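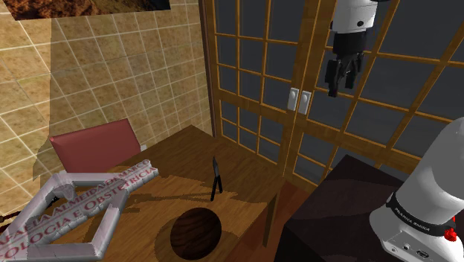

By our correspondent in Rundale, June

The visitors at Golotness stood in front of a big screen, because the arm they came to see exists only in the computer. On it were a table, a dark brown ball and a gripper waiting in the air.

"We do everything first in simulation," said the engineer who led the open day. "The real arm costs money when it makes a mistake."

Her team has 7 people. They call their program Cordero, and it has built 1,739 rooms until now, each with other walls, other furniture and other light. I asked why the table had such uneven shadows.

"The program chooses the light," she said. "A kitchen at home also has bad light."

One run may last 90 seconds at most. After this the room is cleared and the next one is loaded. A boy near the front wanted to know if the arm gets tired of it. She answered him seriously that it does not, but the people who check the results do.

I asked also about the real machine. It stands in the next building, and the team uses it only in the afternoon.

"Come back in the autumn," she told me. "Then we will show both together."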